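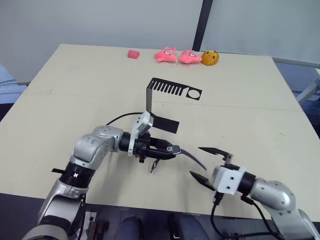
Home | Our Projects | Student Reports | Resources | Contact

Moving In for Good: How One Small Town Tries to Bring in New Residents

Final report, Community Economics

14 comments | Share

When our group first picked this topic, we thought it would be a quick one. Towns want people, people want nice places to live, and surely somebody just puts up a website and waits! We ended up spending most of the spring on it, and I want to thank everyone in Arncombe who answered our emails, some of them more than once.

Arncombe is a town of 3402 people, down from a good deal more when the mill was running. Two years ago it started a relocation program called Nendine, named after the creek that goes past the old depot. The idea is simple enough. A household that moves in from outside the county, buys or signs a long lease on a home, and stays at least three years gets part of its property tax back (renters get a credit on their utility bill, though it's smaller, and several renters told us they only heard about it after they had moved). People who bring a business with them can also apply for cheap space in the Rodthorpe building downtown.

We wanted to know whether the program pays for itself, and that turned out to be a much harder question than the one we wrote on our proposal form. The town gave us its own numbers. Since the start, 140 households have been accepted. The average yearly benefit for an owner is $1656, and the town figures that each new household spends some $2608 a year in local shops that it would have spent somewhere else.
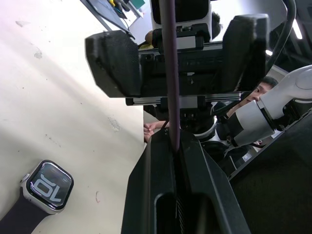

Those two numbers look lovely side by side, and our first draft simply subtracted one from the other. Our instructor very kindly pointed out that money spent in a shop isn't money in the town's pocket. Only a little of it comes back as sales tax, and the rest goes to wages, suppliers and rent, which may or may not stay in Arncombe. So we rewrote that whole section in April, and I think it's a better report for it, even if it has fewer cheerful charts.

We also looked at Veloso, a town on the other side of the river with a much older program. Veloso pays a single lump sum when a family arrives and asks for nothing afterward. It's easy to run and easy to explain, but the town keeps no record of who stays, so we couldn't compare the two the way we had planned. I still wish we had asked about that before drawing up the tables!

The survey was my favorite part. Most of the newcomers who wrote back said the tax refund was nice but came second to having family close by, or to being able to afford a yard. A few said they would have come anyway. That matters a lot for the math, and we didn't find a good way to measure it with the short form we sent out.

If another class picks this up, we would suggest asking for the renter figures early, and talking with people who looked at Arncombe and chose to live somewhere else. Our tables and the blank survey are in the project folder.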